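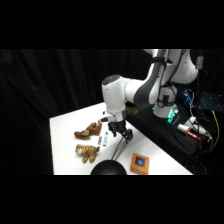
Marking out a hull name is my favourite job of the whole registration business, and it's far easier than people fear! Once your papers have come through with the approved name and port, you can get the letters on in an afternoon. Practise first on a flat surface indoors, ideally a white tabletop with something dark hanging behind it like a black curtain, as pale letters held up against the cloth show every wobble in their edges.

## What you need

- Your registration papers, with the spelling exactly as approved
- Masking tape, a soft pencil and a long ruler
- Paper letters at full size
- Marine enamel and a 6 mm flat brush

## Marking out

1. Wash the stern, let it dry, then rub it down lightly with 300 grit paper.
2. Find the centre line and run tape along the bottom edge of the lettering.
3. Tape up your paper letters, working outwards from the middle. *Wonham* took 1073 mm on our transom, with 80 mm left clear at each end.
4. Step well back (the far side of the pontoon is perfect) and look again. Round letters nearly always want to sit closer together.
5. Pencil round each one and paint from the top down.

Do the port name the same way underneath. Katia Pagano lent me her old brush for mine, and what a joy it was to use! Leave the second coat until the next morning.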